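Ticket: hand gripper, left finger lags on close, then won't fully open
Station: table two, Flornden
Opened by: Prodromos Tsakiris
Status: open, waiting on part

Entry 1, May, 9:40

Hi all, Prodromos again, sorry, I know I only closed the last one a little while ago. The hand gripper on table two is acting up. When I squeeze the trigger the right finger comes in nicely and the left one hangs back a bit, then catches up with a little click. You can feel it in the handle more than you can hear it. On the way back out it stops short, so the opening is narrower than it should be and I end up nudging things around before I can get hold of them.

It still picks up. I did a bunch of wrappers and a paper cup with it this morning and dropped hardly anything. But the width reading on the Flurkell screen sits at 2 mm when the fingers are clearly touching, and it used to sit at zero, so whatever we've recorded since I came in is probably off by that much. I've stopped recording for now.

What I tried already:
Turned it off and on (yes, first thing, Makis, before you ask)
Unplugged the cable at the handle end and plugged it back in
Wiped down the finger pads
Ran the open/close check 30 times — it clicked on most of them

Entry 2, 10:25, Makis Konstantinidis

I was going to ask. Okay, two different things could be going on here and I'd like to split them up. The click sounds mechanical to me, either a pivot screw backing out or crumbs in the linkage. The 2 mm could just be the zero having drifted, or it could be the same slop showing up in the numbers. Please don't re-zero it yet! If you zero it with a loose pivot you'll just be chasing it again after lunch.

Can you take the trigger load off, hold the left finger by the base (not the pad, the pads are soft and they'll fool you) and wiggle it side to side? Then do the same on the right and tell me if they feel different. Also what's the cycle count on it?

Entry 3, 10:50

Cycle count is 3000 and change since the last service. Wiggle test: right side is solid, left side has play, maybe the thickness of a business card. It's coming from the outer pivot. The screw turned with the driver with no effort at all, so that one was definitely loose. The inner one on the same side was fine.

I snugged the outer one up and the click got worse. Then I backed it off a quarter turn and it got better but the play came back. So I'm guessing it's more than the screw?

Entry 4, 11:05, Makis Konstantinidis

Yep, that's the bushing under it. Once it wears oval you can't win with the screw: tight binds, loose rattles. We went through the same thing on the Skirkura cell last winter and I wasted a whole afternoon on thread locker before I gave in and swapped it.

Leave the screw at the backed-off position and put a paint mark across the head so we can see if it walks. Then lay it over something on the table, fingers open, and let me see how they sit.

Entry 5, 11:30

Done, paint mark is on. I lined it up over one of the paper packets and let the trigger all the way out. 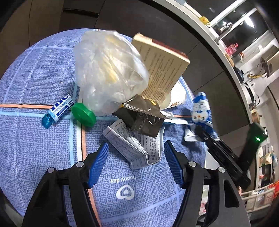 I also measured the opening with calipers at the tips, three times, and got the same number each time, so at least it's stopping short in a consistent way. It's 22 percent under what's on the setup sheet. Could the return spring be tired too, or would the bushing do all of that by itself?

One more thing I noticed while I was in there. The cable comes off the handle pretty tight and when I reach across to the far side of the table it tugs. I don't think it has anything to do with the click but I've given it some slack and moved the clip back.

Entry 6, 13:15, Makis Konstantinidis

The bushing can do all of it, but change the spring while you're at it, it's a cheap part and you'll have the side plate off anyway. I've asked Tsolakis for two bushings and a spring. Do both sides even if the right one feels okay.

When they come in: side plate off, old bushings out, clean the bores with a dry swab, no oil. New ones in by hand, and if you need a hammer you've got it crooked. Screws in finger tight, work the trigger a few times, then snug them. After that you can re-zero and run the check, and paste the numbers in here. Good call on the cable.

Entry 7, 13:40

Will do. I've tagged the gripper so it doesn't get picked up by the late shift, and flagged this morning's recordings with the ticket number. Table two is on the spare until the parts show up. The spare's trigger is stiff as anything, by the way — separate ticket coming!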